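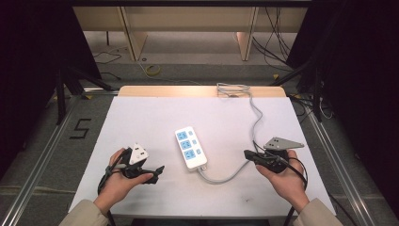

*A power strip with a switch for every mood.*

Every January the same advice comes back: go around your home, switch things off at the wall, and watch the savings roll in. I've been hearing it for 11 years and I still want to see the bill.

My utility, Flastton, sent a leaflet last winter promising that "small habits" would add up. Add up to what? The leaflet didn't say. It had a cartoon of a phone charger with a sad face. A phone charger with no phone on it draws so little that you could leave it plugged in until you move house and never notice. The electric water heater in my hall closet got no cartoon at all.

Hernán Llanos, who lives below me and wires kitchens for a living, spent a month being good. He killed the TV, the microwave clock, the printer, everything, every night before bed. His bill went down by 3 dollars. The month had also been warmer than the one before, so who knows what he saved. He did lose the settings on his radio twice.

I don't think standby power is a myth. Some old cable boxes are shameful. If you own one, unplug it and send me a thank-you note. What bothers me is who gets handed the homework. The building I live in, Grillow, keeps its lobby at a temperature suitable for orchids, and the garage lights burn all day with the doors open. I've written to the management company about both. They replied with a link to the leaflet.

So I'll be leaving my printer on this winter. I have turned the water heater down, though, and I'd like to hear what they plan to do about the lobby.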